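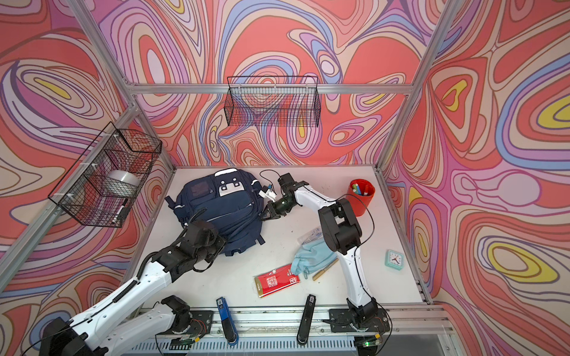 サーカムの作業区画。左のアームのグリッパーが紺色のバックパックの右下部に触れ、右のアームは細い黒のケーブルが付いた白いプラグを保持している。

サーカム（Cirkum）

サーカム（Cirkum）は、共同工房ヴェルコムで製作された卓上型の双腕ロボット装置である。2本の多関節アームをアルミニウムの枠で囲んだ台の手前側に据え、文房具、袋物、ケーブルなど日用品の取り扱いを行う。設計はマノン・フレイザーとリアム・マプルベックによる。工房の会員が共有する設備として運用されており、図面と部品表は工房内で公開されている。

名称
名称は、初期の設計メモに書かれていた「circum」（ラテン語で「周りに」の意）に由来する。カジミール・ハーイェクが部品箱のラベルを作る際に頭文字をC、二つ目のcをkと綴り、その表記がそのまま定着した。工房の予約表では「CK」と略記される。壁を含めた区画全体を指す名称であり、アーム単体は「左腕」「右腕」と呼ばれる。

歴史
計画は1月の工房会合でフレイザーが提案した。当初の案は1本のアームを壁際に固定するもので、電子部品の仕分けを目的としていた。ハーイェクが縫製区画で使う布袋の口を開けさせることを提案し、片側で押さえ、もう片側で引くという動作が必要になったため、双腕の構成に改められた。

枠の組み立てはマプルベックの自宅の車庫で始まった。この段階の台は合板の仮設で、アームの基部も木ねじで直接留められていた。アームを大きく振ると基部が台ごとたわみ、グリッパーの停止位置が毎回ずれたことが製作日誌に残っている。対策として手前の縁にアルミニウムのレールを渡し、2つの基部をその上に載せる方式に変更された。

工房への移設後、配線を担当したライアン・アクロイドが基部周辺の結線をやり直した。最初の通し運転は2023年5月17日に行われ、左腕で巾着袋を押さえ、右腕でペンを抜き出す動作が記録された。以後、週に2回の枠が割り当てられている。

構造
枠
作業区画は、奥の角に立つ左右の縦柱と、奥の壁の上端を横切るレールを骨格とする。いずれもアルミニウム製で銀色である。天板は白く、幅は80cm。手前の縁にはアーム基部を支えるレールの組があり、その下に溝穴のある金属製の通気パネルが配置されている。

レールへの固定にはT溝用のナットを用いる。基部は左右方向に動かすことができるが、移動後は両腕の相対位置を測り直す必要がある。位置の目安として、レールの側面に鉛筆で線が引かれている。

壁面
三方の壁は、珊瑚色、サーモンピンク、薄紫、青紫、クリーム色、黄色の曲線が渦を巻く大柄のプリントで覆われている。図柄の選定はシャーリー・マプルベックによる。初期の壁は無地の白で、天板と同色であったため、学習に用いる画像に変化を与える目的で張り替えられた。会員の一部からは目が疲れるとの意見があり、着脱できる灰色の覆いも用意されている。

奥の壁と左の壁には、黒いワイヤーメッシュのかごが掛けられている。左の壁のかごは白い小型の結束バンドで留めてあり、透明の梱包用テープやマーカーを入れておくことができる。かごは収納を兼ねた作業対象でもあり、「かごに戻す」動作の行き先として使われる。

アーム
2本のアームは白い外装と黒い関節部をもち、先端に黒いグリッパーを備える。基部は黒で、区画の手前側の左右に置かれる。左腕では上部のリンクに黒いケーブルが螺旋状に巻かれ、右腕では黒い電源ケーブルが腕に沿って基部まで下りている。

ケーブルの取り回しが左右で異なるのは、製作時期の違いによる。先に完成した左腕では、関節を曲げたときに余長が不足しないよう巻き付ける方法が採られた。右腕ではアクロイドが関節ごとに余長を割り振った。左腕も同じ方式に改める案があるが、着手されていない。

電装
各基部の近くに小型の回路基板が1枚ずつ置かれ、赤と黒の細い電線が接続されている。基板には緑色のLEDがあり、給電中に点灯する。左右の回路は独立しており、片方だけを停止して保守を行うことができる。主電源の遮断器は区画の外に設けられている。

グリッパーの駆動部にはニーデロ（Nadero）の小型モーターが使われている。製作日誌では「ナデロ」と書かれた箇所もあり、表記は統一されていない。

制御
動作の作成には、操作者が手で動かす小型の操縦用アームを用いる。操縦側の各関節の角度が読み取られ、作業側のアームがこれに追従する。1つの課題につき40回の操作を記録し、その記録から動作モデルを学習させる手順が工房の標準となっている。

記録の開始前には、両腕を所定の待機姿勢に戻し、対象物の置き方を毎回変える。置き方は操作者が決めてもよいが、ペンや袋の向きが偏りやすいため、ハーイェクが作成した配置カードを引く方法が推奨されている。操作を途中でやり直した記録には印を付け、学習に含めるかどうかを後で判断する。

映像は固定カメラから取得する。カメラの支柱に触れた場合は、その日の記録を別のフォルダーに分ける規則がある。

作業対象
対象物には会員が持ち寄った日用品が使われる。バックパック、水色の布製の袋、ホチキス、ペン立てに差したペン類、四角い小型の目覚まし時計などがあり、硬さや重さの異なるものを同じ天板に並べて行う課題が多い。

布製品は形が定まらないため、難度の高い対象とされる。バックパックの課題では、一方のアームで本体を押さえ、他方でファスナーの引き手やケーブルを扱う。バックルや肩紐が指の間に入り込むと抜けにくくなるので、そのような姿勢になった場合は操作者がグリッパーを開いてから腕を引く。

プラグの付いたケーブルの扱いは、マプルベックが後から加えた課題である。プラグ自体は把持しやすいが、ケーブルのたるみが他の物に掛かることがある。日誌には、ペン立てを倒した例と、ケーブルが自分の肘関節に巻き付いた例が記載されている。

安全と運用
運転中は天板の上に手を入れないことが規則で定められている。対象物を置き直すときは両腕を待機姿勢にし、操縦側から手を離す。単独での運転は認められておらず、区画の横に停止を担当する者が付く。

利用には初回講習の受講が必要で、1回の講習の定員は8人である。講習はアクロイドが担当し、結線の確認、待機姿勢への復帰、停止操作を扱う。消耗品であるグリッパーの指先の滑り止めは、工房の棚に予備が置かれている。

派生
ジェリンスキ（Zieliński）は、サーカムの図面をもとにした片腕の小型版である。フレイザーが自宅の机で使うために製作したもので、枠の奥行きを縮め、壁を省いている。制御用のソフトウェアは共通だが、基部の固定方法が異なるため、サーカムで記録した動作をそのまま再生することはできない。

関連項目
双腕ロボット
遠隔操作
模倣学習
共同工房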